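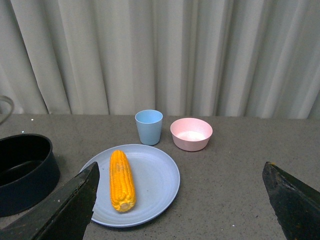

Search the help pages
Go

Curtain heading tape: how much fullness before the track complains?

Posted in Soft Furnishings by tiline_sewer
883 views

I am making a pair of full-length curtains for a straight ceiling track and I can't get two sources to agree on how much fabric to buy. The track is 240 cm long. The fabric is a plain polyester-cotton from Vastberg, 137 cm wide, quite heavy, and I intend to line it with cotton sateen.

The book I have says twice the track length for pencil pleat. The leaflet that came with the heading tape says one and a half to two and a half, which is not much help when a width costs what it does. My neighbour's curtains are made at one and a half and they look flat when closed, almost like a sheet hung up to dry.

Things I would like to know:

1. Does a heavy lined fabric need the same fullness as a thin one?
2. The track is a Tevdale with plastic gliders, and the packet says one glider every 10 cm. Does adding more gliders allow more weight, or does the track itself set the limit?
3. Should I leave a gap at the bottom or let them touch the floor? The floor is not level. It drops 8 mm from the left end of the track to the right.

I have a domestic machine only. It will sew two layers of the fabric plus two of lining, but it slows down a lot at the side hems.

6 people have this problem

plainhem
3 replies to this post

Taking these in order.

Fullness. Heavy fabric needs less than thin fabric, but not by as much as people hope. For a lined fabric of medium to heavy weight on pencil pleat tape I work at 1.8 to 2 times. Thin unlined fabric wants 2.5. Below 1.6 the folds open out when the curtain is drawn, which is what you are seeing next door.

For your track: 240 cm multiplied by 2 is 480 cm. Add 10 cm for the overlap in the middle and 20 cm for the four side hems, giving 510 cm. Divide by 137 and you get 3.7 widths. Nearly everyone rounds up, so buy four widths and put two in each curtain. That gives you a flat total of 548 cm before hems and seams. The real fullness after hems and seams comes out a little over 2.1, and you will be happy with it.

You could buy three and a half widths, but then you have an odd half to split and two joins that don't sit in the same place on each side. Not worth the saving.

Gliders. The track sets the limit. More gliders spread the load more evenly along it, and they reduce sag in the heading between hooks, but they do not make the track or its brackets any stronger. Weigh the fabric and lining before you cut. If the total is above the maximum printed in the track's fitting sheet, you need more brackets or a metal track. Check what the brackets are screwed into as well. A ceiling bracket in plasterboard alone will come down whatever the track can carry.

Keep the glider spacing at 10 cm and set your hooks to match. Fit one extra at each outer end so the return does not droop.

Floor. Measure the drop at both ends and at the middle before you decide. With a slope of 8 mm I would hang them clear of the floor by 10 mm at the tight end, which gives 18 mm at the other. It shows less than you expect — the eye follows the folds and not the hem. The alternative is to cut each curtain to its own line. This works, but you can't then swap them over, and after washing you will need to know which is which. Put a stitch of coloured thread inside the hem of the left one.

Whatever you choose, hang them for a week before you finish the bottom hem. Tack it up roughly and leave it. Fabric of that weight can drop by 1 or 2 cm, and lining does not drop at the same rate.

Helpful (41)

toledo_blinds
1 reply to this post

Just go for double, it's what everyone does. I did ours at double in the back bedroom and they are fine.

Use a bigger needle, size 100, and the machine will stop struggling. Lengthen the stitch too. I never tack anything.

Helpful (3)

quarterturn
No replies to this post

Agree with the arithmetic in the long post above. Three additions.

A pleated heading takes up room when the curtains are open. Four widths of heavy lined fabric will stack to something like 30 cm on each side. If the track is the same length as the window, that is 60 cm of glass covered all day. Extend the track past the window if there is wall to fix to, and redo the sum with the new length before you order.

Wash or steam the fabric first if you ever plan to wash the curtains. Allow 3 per cent for shrinkage on the length. Lining shrinks too, often more than the face fabric, and once it has done so the side hems pucker and can't be pressed flat. If you only mean to have them dry cleaned you can leave this step out, but ask the cleaner about the lining.

On the side hems: don't sew through all the layers. Trim the lining so it is narrower than the face fabric by the width of the two hems, fold the fabric over it and slip-stitch by hand. It takes an evening for each curtain. The machine then only has to manage the width joins and the heading tape. For the tape, sew both long edges in the same direction, or the heading will twist as you gather it. Knot the cords at the inner edge, gather from the outer edge, and don't cut the spare cord off. Wind it up and tie it behind the heading, as you will need it to flatten the curtain for washing.

Helpful (17)

Share this page (8)
4 comments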